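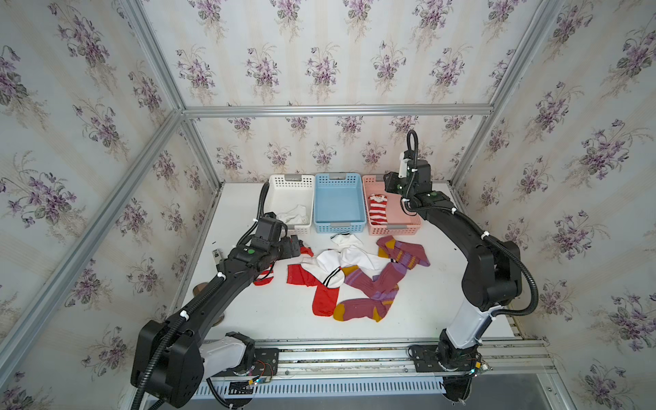
台の奥に並べたかご。左の白いかごに、白い靴下が入っています。

オルビル寮 共用部 安全点検表(6月分)

点検した人:カジェタノ・ガリド
いっしょに見た人:ヌリア・モヤ(2階のみ)
提出先:エロセル管理事務所 フロレンシオ・エレロ様
点検の曜日:火曜日、午前

記号の意味
○ 問題がありません
△ 使うことはできますが、直したほうがよいです
× 使用をやめました
- 今回は見ていません

コメントはできるだけくわしく書きました。日本語でわかりにくい文がありましたら、電話をください。

1. 玄関と廊下

1-1 玄関のドアが最後まで閉まる ○
先月は風の強い日に少し開いたままになりました。エセキエル・コルデロさんがドアクローザーのねじを調整してくれました。今日は五回ためして、五回とも閉まりました。

1-2 床にすべるところがない △
傘立ての下のタイルに水がたまります。雑巾でふきましたが、次の雨の日にまた同じになると思います。吸水マットを希望します。色は何でもいいです。

1-3 廊下に物が置かれていない △
117号室の前に自転車のタイヤと段ボールがありました。部屋の人はるすでしたので、メモをドアにはさみました。避難のときの通り道ですから、金曜までに片付けていなければ、事務所からも連絡をお願いします。

1-4 廊下の電灯 ○
奥の一つがときどきまばたきのようについたり消えたりすると聞きましたが、私が見ている間はふつうについていました。

2. 階段

2-1 手すりがゆれない ×
2階に上がる直前のところで、手すりの金具が一つゆるんでいます。手すりの高さは床から88センチで、これは前の記録と同じです。金具のまわりの壁が粉になっていて、ねじをしめても止まりません。赤いテープをはり、「つかまらないでください」と紙に書きました。反対側の手すりは使えます。
いちばん急いでいる項目です。

2-2 すべり止め ○
下から三段目のゴムの角が浮いていたので、その場で接着剤をつけました。夕方にもう一度さわって確認し、ついていました。

2-3 階段の窓のかぎ ○

3. 洗濯室

3-1 洗濯機の排水ホース ○
ホースの先が排水口の中に入っています。においもありません。

3-2 乾燥機のフィルター △
ベスティンの乾燥機は、ほこりが厚くたまっていました。はり紙には「使った人が毎回とる」と書いてありますが、字が小さいです。新しい紙を英語とスペイン語と日本語で作りました。デメトリオ・カンテロさんが日本語を見てくれて、「お取りくださいませ」を「取ってください」に直しました。短いほうがいいそうです。

3-3 コンセントとアース線 ○
プラグを抜いて、ほこりをふき、もう一度さしました。こげた色はありません。

3-4 洗剤の置き場所 △
漂白剤と酸性の洗剤がとなりに置いてありました。まざると危険なガスが出る組み合わせですから、酸性のほうを下の棚に移し、棚に名前のラベルをはりました。入居者の説明会でもこの話をしてほしいです。

3-5 忘れ物のあつかい △
持ち主がわからない服は、30日間あずかってから事務所に渡す規則です。しかし、あずかり始めた日がわからない物が多いです。これからは袋に日を書いた紙を入れてください。靴下は片方だけでも捨てないで、同じようにあずかります。穴のあるかごは風が通るので、忘れ物を入れるのに向いています。ただし、ぬれた服をそのまま入れると、かびが出ます。

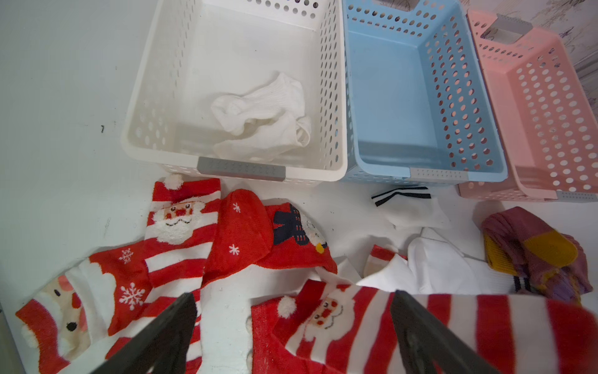

4. 共同の台所

4-1 ガスの元せん ○
朝の点検のとき、二つとも閉まっていました。

4-2 ガスホースのひび ○
曲げて見ましたが、ひびはありません。交換の年のシールが油で読みにくくなっているので、次の業者の点検のときに新しいシールを頼みます。

4-3 換気扇 △
音が大きくなりました。「強」にすると、となりの人の声が聞こえないくらいです。回ることは回ります。羽根をはずして洗いたいですが、私一人では少しこわいので、コルデロさんと日を決めます。

4-4 消火器 ○
圧力の針は緑のところにあります。前に米の袋が置いてあったので、移しました。床に四角くテープをはって、物を置かない場所にしました。

4-5 冷蔵庫のうしろ -
重くて動かせませんでした。来月は二人でします。

5. 2階

5-1 煙の警報器 ○
ボタンを押して、全部の音を聞きました。音を出す前に、各部屋に声をかけました。夜の仕事から帰って寝ている人がいるので、午前11時より前には押さないことにしています。

5-2 ベランダの避難はしご ○
ふたは軽く開きます。中は乾いています。ふたの上に植木鉢がありましたが、モヤさんの鉢でしたから、すぐに移してもらいました。

5-3 シャワー室の床 △
排水がおそいです。髪の毛をとったら少しよくなりましたが、まだ足首のところまで水が来ます。パイプの奥の問題かもしれません。

6. 次の点検までにお願いすること

手すりの修理(2-1)。業者が来る日が決まったら、掲示板にはりますので教えてください。
吸水マット(1-2)。
シャワー室の排水の相談(5-3)。

先月お願いしたゴミ置き場のネットは、もう届いています。ありがとうございました。大きさもちょうどよかったです。古いネットは物置に入れてありますが、破れが大きいので捨ててもいいでしょうか。

事務所の記入らん
受け取り:
返事: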